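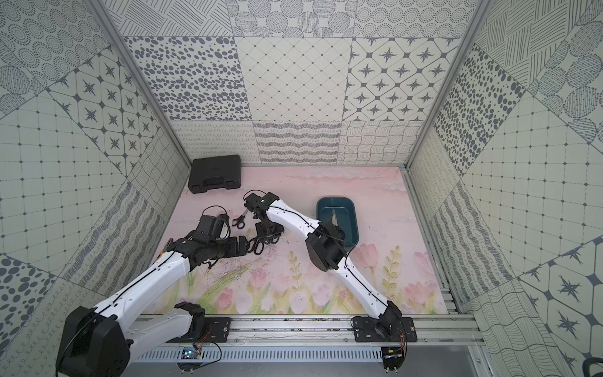

Shafiq Munshi
Tools and bench editor, Wisudden

April

Home | Galleries | Repairs | Archive

Scissors on the tulip mat

In my work there is always one more pair of scissors than I have a place for. This small gallery is about putting them away: the pink mat with tulips, the dark teal basin, and the black case which stays closed at the back. Black handles are the most common with us, and I cannot tell mine from the others without cutting something first.

I like to lay scissors down on a soft surface before sorting. A bare table makes a terrible noise, and I share a wall at Prirstead with a person who sleeps until 12. The blue handles are easy to find on the pink, with the blades pointing to the back wall - the black ones need a second look. 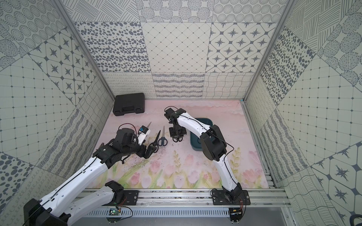 Navaratnam wrote to us that scissors should never go in a basin at all, only on hooks, and that the points get dull when they knock against each other. Hooks are good if you have a wall for them.

I still prefer the basin for the first sorting. It is wide and low, and I can carry it to the sink afterwards. Coiled things go in there as well, and the pliers with orange handles wait on the side until I decide. 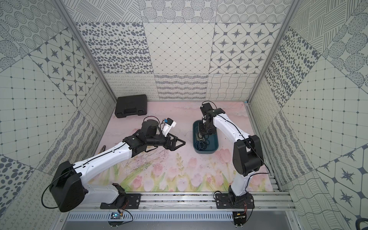 The case I leave for last. When the basin is full, I wipe each blade with a dry cloth, put one drop of oil at the screw, and close them before they go in any box. The mat is shaken outside, never over the floor.

Previous | Next | Back to galleries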